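4.3 Wrist-view rendering and planner timing

The Pillska planner was run against the simulated tabletop for 500 episodes, each with a new random layout. A fixed seed list was kept so that the Kioko baseline could be run on the same layouts. Planning was stopped after 9 seconds and the episode logged as a timeout. There were 19 timeouts, most of them with a large flat object close to the gripper.

The collision checker treats both fingers and the linkage as convex hulls. This is conservative near thin edges and probably rejects some valid grasps. Eluned Rosser suggested a finer mesh for the finger pads only, but this was not tested before the November deadline.

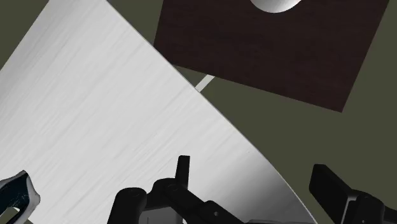

Figure 7. Simulated view over the gripper, with brushed-metal plate and brown wooden board.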